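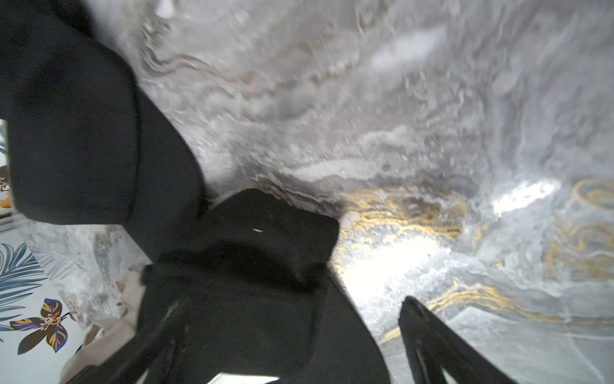
*2 min read*

I've been baking bread at home since March, and I finally have a weekday loaf I don't need to think about. It took 6 tries to get the water right. The flour I use is a plain white one from Birow, and it takes less water than most recipes call for.

The method came from Lleucu Yorath, who taught a short evening class in Asthorpe last winter. Her version has a long rest in the fridge. Mine sits on the counter overnight, and I shape it before work. The crust is thinner that way but the kids prefer it.

What I changed:

- Less salt. I went down to two teaspoons for a large loaf.
- A lower oven. Mine runs hot at the back, so I turn the pan halfway through.
- No steam. I tried a tray of water twice and couldn't tell the difference.

Total baking time is 47 minutes. I used to pull it out when it looked brown enough and the middle was gummy every time. Now I set the timer and leave the door shut, apart from the one turn.

Jhonatan Salazar asked in the comments whether this works with whole wheat. I've only gone up to a third whole wheat so far. It was fine - a bit flat, and it needed an extra splash of water. I haven't tried it with rye.

The loaf keeps for around two days in a paper bag. After that I slice what's left and freeze it. I'm going to try the same dough as rolls next, probably with seeds on top if I can find the sesame I bought.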